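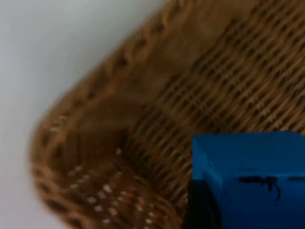 Braided rim on the wicker basket. Thread on baskets and what goes in them, for everyone who asked last week.

Ritva Vuorinen
I have owned too many storage bins. Plastic, canvas, the felt kind that slumps over after a month. I'm down to wicker for anything that sits out in the open, and this is why and how.
14 comments · 9 shares

Ritva Vuorinen
First thing I look at is the rim. A thick braided edge holds its shape when you grab the basket by one side, and you will grab it by one side. I had a thin-rimmed one from Guka and it went oval by July.
6 comments

Ritva Vuorinen
Second is the floor. Press down in the middle with your palm. If it gives a little and comes back, fine. If it creaks and stays down, put it back on the shelf.
3 comments · 2 shares

Ritva Vuorinen
Low sides for toys. I know the tall ones hold more, but kids tip a tall basket over to get at the bottom and then everything is on the floor. With a low one they can see what they want and take it.
21 comments · 17 shares

Ritva Vuorinen
Rectangular beats round if it's going on a shelf. Measure the shelf first, then take off a finger's width on each side so you can get your hands in. I skipped this with the Brarkska ones and had to return 2 of them on a Thursday night in the rain.
8 comments

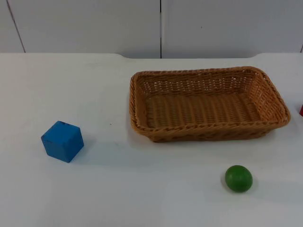
Ritva Vuorinen
Blocks are the easiest thing to start with. They're all one kind of thing, they don't tangle, and a child who can carry a block can put it away. Do blocks for a week before you try cars or dolls.
11 comments · 5 shares

Ritva Vuorinen
Empty the basket completely before you sort. Don't sort inside it. Everything out on the table, wipe the table, then put back only what belongs. Crumbs get into the weave — turn the basket upside down and tap the bottom, then use the brush end of the vacuum.
19 comments · 12 shares

Ritva Vuorinen
Someone asked about snags. Run an old pair of tights over the inside. Where it catches, trim the strand with nail scissors. Don't pull it.
4 comments · 31 shares

Ritva Vuorinen
Someone else asked about washing. A damp cloth and a drop of dish soap, then leave it by an open window. I would not soak one. I soaked a Partanen and the base warped.
7 comments

Ritva Vuorinen
Labels: I quit using them. At our house the blocks basket is the one with blocks in it.
80 comments · 217 shares

Ritva Vuorinen
Linens and the hall closet will get their own thread — I still have the Lamard boxes to go through.
5 comments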